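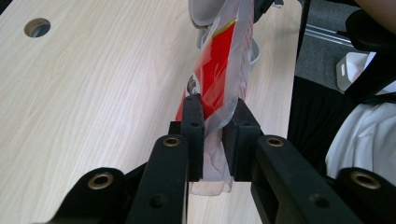 Dried herbs keep their smell for a long time if you pack them well, and most of the work is done before you touch any bag. I learned this from my neighbor Forough Rahimi, who dries mint and dill every summer on her balcony in Fenbridge. For storage you can use jars, tins, or a clear plastic bag which stands upright on the table. I like a clear bag because I see the leaves and I notice early if they change color.

Start with the drying. Wash the stems, shake them, and spread them on a cotton cloth in one layer. Keep them away from the sun. Turn them two times a day. In my kitchen mint needs 5 days, dill a little less, and in November both take longer - then I open the door of the room so the air can move.

The leaves are ready when they break between your fingers with a small sound. If they only bend, leave them for one more night. Take the leaves from the stems but do not crush them yet. 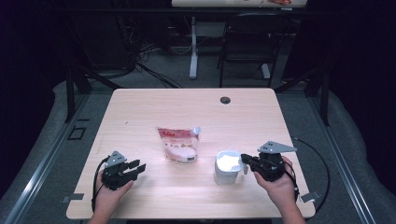 Can I put fresh and dried herbs in the same bag?
Keep them apart. The fresh ones give water to the dry ones, and after a few days you can find mold.

Fill the bag to two thirds, press the air out slowly with a flat hand, and close it. Write the name of the herb and the month on a piece of tape. Store it in a dark cupboard, not over the stove. After 14 days open it once and smell. If it smells like wet grass, spread everything on the cloth again.

Last updated 02/04/2018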